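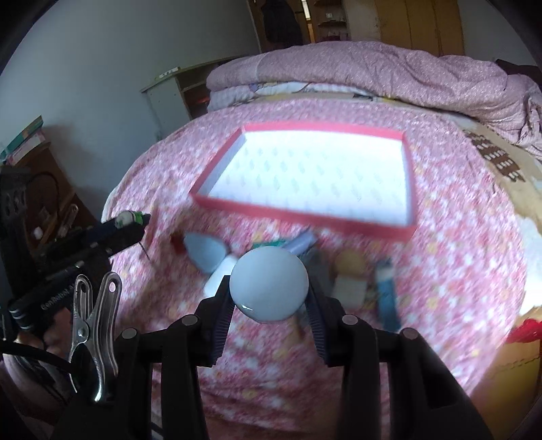
The builder works in a bedroom at home in Grenar, and the bed serves as the test table. "My desk is full," she explains. "On the bed, if something falls, it does not break."

She started with a kit from Terel, a small shop which sells parts for grippers, and she has changed many things in it. The fingers gave her the most work. The first pads were smooth, and round objects escaped from them all the time. She tried 17 versions before she was satisfied with the ridges. "Flat things are easy. Something with the shape of an egg — this is the real exam for a finger."

I asked why she holds the gripper in her hand and does not put it on an arm. "First I want to feel where it is weak," she said. "When I squeeze too much, I know it immediately. A motor will not tell me."

Her practice is simple: small things from the house, a shallow tray, and 2 hours in the evening. She writes each failed grip in a notebook. Most failures, she says, come from the angle of approach, and she was surprised by this.

The linkage still has too much play. She has ordered new pins from Fusska, and they should arrive in September. After that she wants to make the fingers a little narrower. "But only a little. I already cut one pair too thin, and I had to print them again."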